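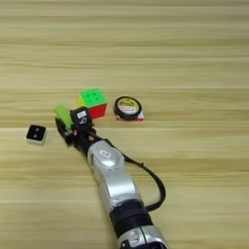
Diapo 1. Bonjour, moi c'est Tâm Đặng, et je vais vous parler de tables pendant 14 minutes. Les courageux restent. Chez Wurno, on dessine le pied, la tranche, la vis invisible, puis on choisit le plateau le vendredi à 18 h. Regardez le fil de ce bois blond : de longues bandes horizontales, du beige au miel, et une plus foncée qui traverse au milieu. Le client paie pour ça, puis il achète une nappe.

(Pause. Attendre le rire. S'il ne vient pas, enchaîner.)

Diapo 2. Le sens du fil. Sonder la salle : qui a déjà regardé le sien ? Sonder aussi Sơn Ninh, au premier rang, il dira oui par politesse.

Diapo 3. Le devis Grodlow, 34 lignes, une seule sur le bois. Lire la ligne. Boire de l'eau.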